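Okay, so picking up where Zuzanna left off. She gave you the controller side, and I get the fun part, which is hands.

Quick background if you missed the morning session. We had the Potedeo, which is a plain gripper, and the Sondum, which has more fingers and costs a lot more of our budget. Same arms, same software, same grocery setup with the fake vegetables. We ran 1,578 picks in August, and I personally restocked the bins for what felt like all of them.

(Slow down here, people like the groceries.)

The job is easy to say. Take a vegetable, get it over the shopping basket, let go. Phúc wrote the task list and he was mean about it, bless him!

Shopping with the robot, from the head and from the wrist:
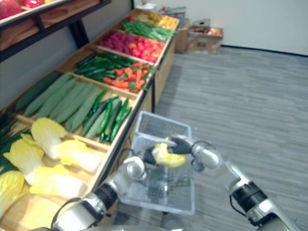
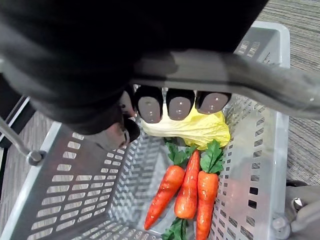 Now, what I care about is the letting go. Everybody scores the grab, and we did too at first. Then Damian went back through 76 failures with me one long evening, and so many of them were bad releases. The vegetable hangs on a fingertip, or the hand clips the handle on the way out. I'd been blaming the cameras for weeks (sorry, Gunhild).

So we changed the scoring. A pick counts when the hand is back out and clear. The Potedeo dropped 7 points overnight, and the Sondum hardly moved.

Would I buy the Sondum? For leafy stuff, yes, tomorrow. For carrots I'd keep the cheap one and spend the difference on a better wrist camera, since the view down into the basket is where I got most of my answers.

Ask for questions, then hand over to Eleri. She has the cable routing slides and she needs the HDMI adapter, so don't walk off with it again.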